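Choosing between two grippers for a two-arm sorting station
Asked by Brostside

Our laboratory is comparing two gripper models, the Zorora and the Dillamik, on a pair of arms that sort cylindrical containers into plastic bins. Each model is to complete 228 cycles under the same controller. We seek advice on a fair procedure before results are circulated.
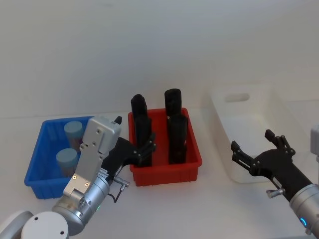 Should both grippers be run at the same closing force? They should be run at the same measured force at the fingertip. Percentage settings are seldom comparable between makers.

Posted by Murdo Paterson

I would recommend that drops and missed grasps be recorded separately. A missed grasp usually points to the camera calibration, whereas a drop concerns the fingers. In our own trial in February, the Zorora completed 194 cycles before its first drop – the Dillamik fared slightly worse, though its pads were older.

Cases in which both grippers hold one container also deserve their own test. Set one arm to position control and allow the other some compliance, or the two will work against each other.
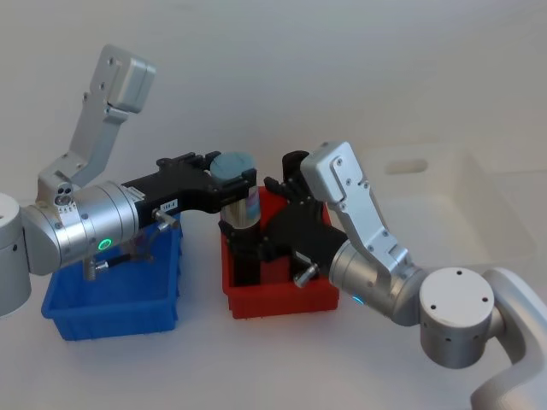
MacLeish disagreed with the point on compliance, stating that both arms should be made compliant and the speed reduced by 25 percent until the grasp is confirmed. Position control on either side had produced repeated force faults at that site.

Posted by Dillamik_user

Get the one with the cheaper pads. We replace ours at nearly 1000 cycles.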